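Progress report to the Forsyth office: review of the Jomimum arm kit
Prepared by Mihret Bogale, 11 July 2019

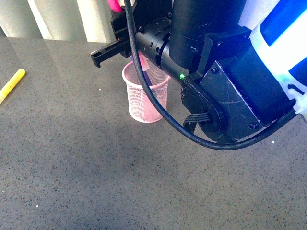 What is the review meant to settle?
Whether the Jomimum kit can be added to the Tamisitz lending catalog in its current version, and on what terms we would take it from Cavatitz.

Work since the last report

The kit is now set up on the counter and is being run on desk items: a mesh pencil holder, pencils and markers. We picked these because they are what the borrowing schools already own. The earlier plan called for a set of molded test blocks, and I have dropped that line from the work plan. The money set aside for it has not been spent and I would like to move it to spare parts.

Setup took longer than the quick start sheet says it should. The sheet assumes the controller software is already installed and licensed. Ours was neither. Cavatitz support sent a license file the next morning and the install went through on the second try. The longer manual covers the same steps in a different order and is the better one to follow. I have asked Cavatitz which of the two they plan to keep up to date and have not had an answer.

The gripper fingers that come in the box are short and flat. They do fine on a pencil lying on the counter if the approach angle is right. Markers are harder for new users, who tend to come in too high and push the marker away. We have written a practice sheet for this, one page, and it will go in with the kit if we lend it out.

Trial runs

The plan calls for 500 pick and place runs before a recommendation. We have logged 200 so far. Runs are logged by the person at the controls on a paper form and typed in at the end of the day. The form asks for the item, the start position, the result and a comment. The comment box has turned out to be the most useful part, and I have made it bigger.

Most failed runs fall into two groups. In the first, the item slips as the arm starts to lift. Slowing down the first part of the lift helped with pencils and made less difference with markers. In the second, the arm stops itself because the controller reads a joint limit. The second group is a nuisance in a classroom, as the user has to clear the fault from the software menu and send the arm home before going on. A reset button in the main window would solve it. I have put that request to Cavatitz in writing.

Cabling

Cable routing needs attention before any school gets this kit. The manual gives it one paragraph and a small drawing. A loop with too little slack pulls on the wrist when the last joint turns, and a loop with too much slack can sweep things off the counter. We tried both. I will write up a recommended routing and have someone who has not used the arm follow it cold.

Loan terms

Cavatitz has offered a loan period of 9 weeks per kit, with shipping paid by the borrower. Schools in our program do not have a line for freight, so I have gone back and asked for shipping one way at least. They also want the kit returned in its original case. The case is good, but the foam insert has to come out before the arm can be lifted and it is easy to put back the wrong way around. A printed label on the foam would be enough.

The warranty covers motors and the controller. It does not cover fingers or cables, which are the parts I expect to wear. Prices for both have been requested.

Budget

Spending is under plan, mostly because of the test blocks. Staff time is over plan by roughly 2 days, all of it from the software install. I do not expect to need more funds for this stage.

Next steps

Finish the remaining runs.
Get part prices and the answer on shipping from Cavatitz.
Write the cable routing page and test it.
Draft the catalog entry for Tamisitz, marked as pending.

The final recommendation is due in October. If the reset request is turned down, I will still send a recommendation, but it would limit the kit to schools that have a trained staff member in the room.

I need one decision from the Forsyth office before then: approval to move the test block money to spare fingers and cables. An email reply is fine.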